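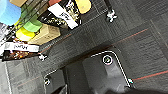

A home PC that restarts itself mid-afternoon is usually too hot, and the cure is mostly housekeeping. Shut it down, unplug it and look at the vents. If the tower stands on carpet, even grey carpet tiles like these, lift it on to something hard. Wire shelving is better still - air comes up through it, and so, sadly, does the cat.

Dust the front grille every other Thursday, or whenever guilt strikes. Hold the fan blades still with a finger while you blow the fluff out. 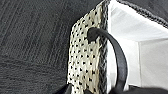

Can I use the vacuum cleaner on the inside?
Best leave it in the cupboard. The nozzle can build up static, and it has a talent for swallowing small screws. A soft, dry paintbrush does the job.

Darius Ghiță swears by a hairdryer on its cool setting. He has also had to replace a fan, a matter he considers unrelated.

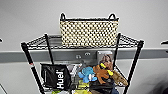

With the lid back on, leave a hand's width behind the case for the warm air to get out. Pushing it flush to the wall looks tidy and undoes your morning's work.

Then check the temperature. My old Cenico used to idle at 58 degrees and sulk.

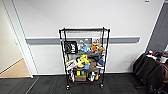
After a clean it dropped to 41, and the sulking is now confined to the printer.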